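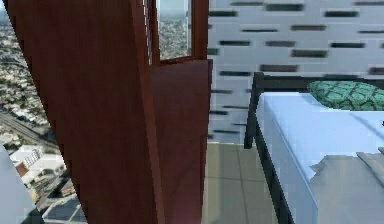 Fig. 1. Render: panel y hoja en madera pardo rojiza, con el marco de ventana del mismo acabado.

19 de febrero de 2021
Cuaderno de taller, acabados. Barnizado al aceite, serie Wernside.

Retomo las pruebas de secado que quedaron abiertas en octubre. El lote nuevo de barniz Droltance llegó ayer con la etiqueta de envase cambiada y la misma ficha técnica. Viscosidad en copa dentro de lo habitual. Olor algo más fuerte a trementina que el lote anterior; lo anoto por si luego importa.

Soporte: recortes de sapeli del mismo tablón, cepillados y lijados a 120, 180 y 240. Tapaporos en la mitad de las probetas. Humedad de la madera medida con el xilohigrómetro de agujas, sin diferencias apreciables entre piezas. El aparato sigue dando lecturas raras cuando baja la pila, así que la cambié antes de empezar.

Aplicación a muñequilla, 2 manos, con matizado intermedio de lana 0000. La primera mano diluida, la segunda tal como viene. En la probeta 913 se me fue la carga en la testa y quedó un descuelgue. No la repito, me sirve para ver cómo lija el exceso.

Resultados hasta ahora:
Sin tapaporos, el poro sigue abierto y el brillo es irregular según el ángulo. Mordiente aceptable.
Con tapaporos, superficie más cerrada, tono un punto más oscuro. La veta pierde algo de contraste.
Testa: absorbe mucho más y se va casi a negro. Hay que sellarla aparte con goma laca rebajada.
Secado al tacto: más lento que con el lote de octubre. El taller estaba frío por la mañana y no tengo registro de temperatura de aquella tanda. Dato poco útil sin eso.

Cremilda Araújo propone meter una mano de fondo con tinte al agua antes del aceite, para igualar el duramen con las vetas claras. Objeción mía: el agua levanta el grano y obliga a otro lijado. Su respuesta es mojar y lijar antes, que de todas formas habría que hacerlo en las piezas curvas. De acuerdo en probarlo en 4 recortes, dos con mojado previo y dos sin él.

Abrasivos. Los discos Barkik de 240 se embozan con el tapaporos a los pocos minutos. Con aspiración al máximo mejora un poco. Pasé a hoja a mano con taco de corcho y el rayado es más uniforme, sobre todo a contraluz. Para las molduras, esponja fina, sin apretar en las aristas.

Nota de pulido: a 3.000 de grano con aceite mineral se consigue un satinado bastante regular, pero deja velo en los rincones si no se retira enseguida. Probar con bayeta de microfibra limpia por pieza.

Consumo estimado: unos 80 gramos por metro cuadrado en la primera mano. Falta pesar la lata después de la segunda.

Trapos usados, extendidos en el tendedero exterior y luego al bidón metálico con agua. Esta mañana había uno hecho una bola encima del banco. Por favor, no.

Pendiente:
Pesar lata Droltance.
Colgar termómetro con registro junto al secadero.
Pedir lana 0000 y goma laca en escamas.
Pasar a Devendra Dhillon las probetas con tapaporos para el ensayo de adherencia por corte enrejado.
Lijar el descuelgue de la 913 cuando esté duro del todo.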